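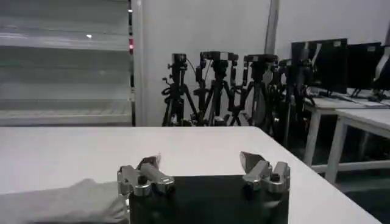
zsteyn: Our planner in Prirnitz fails on cloth. At 34 ms per cycle the mask arrives too late.
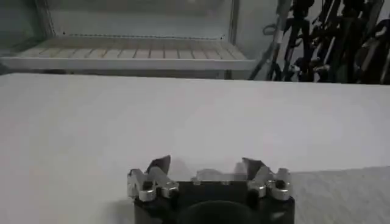
M. Naidoo: I don't agree, your mask is fine. Please check the time stamps first.

zsteyn: I checked on Thursday. Offset is 16 ms on the wrist stream.

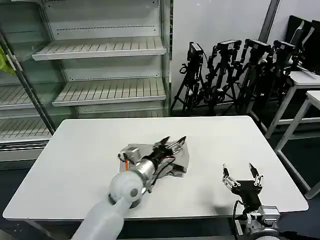

Black hand on the gray cloth, gripper open

mbali_k: Then lower the planner rate to 25 Hz and keep the old mask. 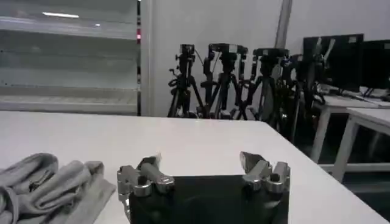 With Grellano we did so, and the replanning became stable.

M. Naidoo: It hides the offset only.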